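Search this guide
Home | Boxes | Labels | Contact

Putting together your Skellow mailer

1. Pick your spot.

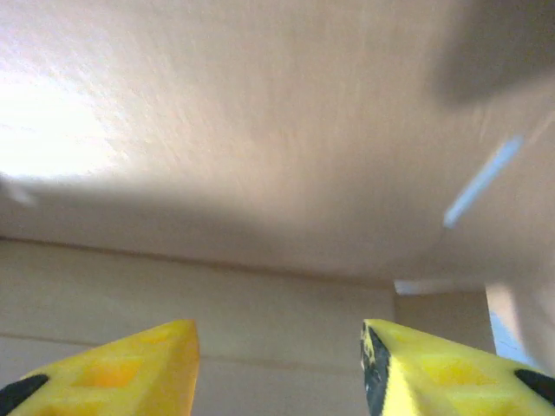
Textured ceiling, beige wall.

2. Lay the blank down, notched tabs toward you, and bring up the flaps.
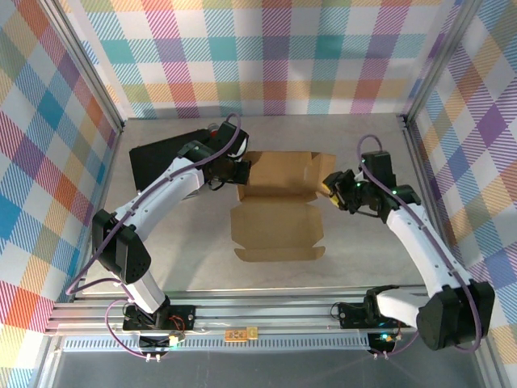
Go easy on the creases (I tore my first one). Note: don't tape anything yet.

3. Fold the lid back and check the tray corners.
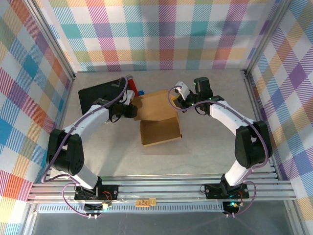 4. Fill and close

Pack it, then tuck the lid in.

© 2021 Inthorpe | Back to top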